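Stimholm Open – Frequently Asked Questions for Teams and Players

Last revised in May. Rule numbers refer to the current rulebook, which takes precedence over this page if the two disagree.

General

What is the Stimholm Open?

It is an online league for the strategy game Jestlow, played in teams of two. There is a group stage, followed by a knockout bracket. All matches up to and including the semi-finals are played from home. The final is played on site at the Stimholm hall.

Who runs it?

The league is run by the Stimholm games association. Hauke Kleinschmidt is head of competition and has the final say on rules and scheduling. Carola Sperling handles registration, accounts and eligibility.

Is there an age limit?

Players must be 16 or over when registration closes. Players under 18 need a signed consent form, which can be downloaded from the registration page. A form sent after the group draw will not be accepted.

Can I play for more than one team?

No. An account can be listed on one roster per season. This includes listing as a substitute.

Registration and rosters

How do I register a team?

One player creates the team and becomes captain. The captain sends a join code to the other player, who must accept it while logged in to the same account they will use in matches. The team is registered once both accounts show as confirmed. Paying the entry fee before that point does not hold a place.

How many teams can enter?

The limit is 300. Once it is reached, new teams go on a waiting list in the order in which they were confirmed.

Can we change our name after the draw?

No. Names are fixed when the draw is published, as they are written into the match server settings. Spelling mistakes can be corrected by writing to registration.

Can we replace a player?

One replacement is allowed during the group stage and none in the knockout bracket. The new player must not have appeared in any league match that season. The team keeps its points.

Playing from home

What connection do I need?

A wired connection is strongly recommended. The server will pause a match if a player's delay stays too high, and repeated pauses count against that player's team (rule 4.3). Wireless play is permitted but is not accepted as grounds for a replay.

Do I need a webcam?

Only from the quarter-finals onwards. The camera must show the player's hands and keyboard for the whole match. Virtual backgrounds are not allowed.

Are there rules on seating or desks?

None for home matches. Any chair and table will do, provided the camera requirement above can be met where it applies.

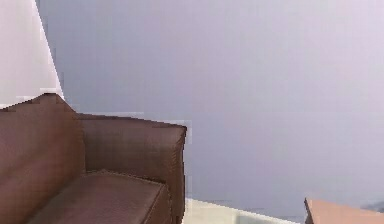
Brown leather armchair.

Which input devices are allowed?

Any keyboard and mouse sold for general use. Macros that send more than one command per key press must be switched off, including those stored in the device's own memory. Controllers are permitted, but the game's aiming help must be off.

May I stream my own matches?

Yes, with a delay of at least two minutes. During the knockout bracket the captain must also send the stream address to the match desk before the lobby opens.

Match procedure

When does the lobby open?

The lobby opens 20 minutes before the scheduled start. Both teams must be present and marked ready at the start time. A team that is still incomplete ten minutes later forfeits the first map. After a further ten minutes it forfeits the match.

How are maps chosen?

The teams take turns to remove maps from the pool until the required number is left. The higher-seeded team goes first. Mughal is the default deciding map and cannot be removed. Suketeo was taken out of the pool after last season and is not available, even if both teams agree to it.

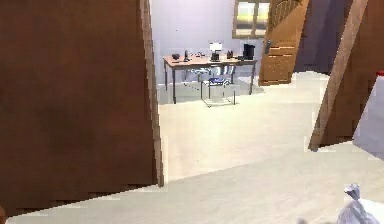
What happens if a player drops out during a map?

The remaining player should call a pause using the in-game command. Each team has five minutes of pause time per map, and unused time does not carry over. When it runs out, the map goes on with whoever is connected. If the server itself fails, the map is restored from the last saved point or, where there is none, replayed from the start with the same sides.

How do we report a result?

Both captains enter the score on the match page within an hour. If the two entries differ, the match desk takes the score from the server log. Screenshots are not needed unless asked for.

How do we lodge a protest?

Use the protest form on the match page, before the next round is published. State the rule number and the time in the recording. Almost all protests are settled on the server log alone. Messages sent through chat or social media are not treated as protests.

Prizes

When is prize money paid?

Within 60 days of the final, by bank transfer, in equal parts to both players on the roster. A replaced player receives no share unless the team has agreed otherwise in writing – the form for this is on the captain's page and needs to be signed by all three players.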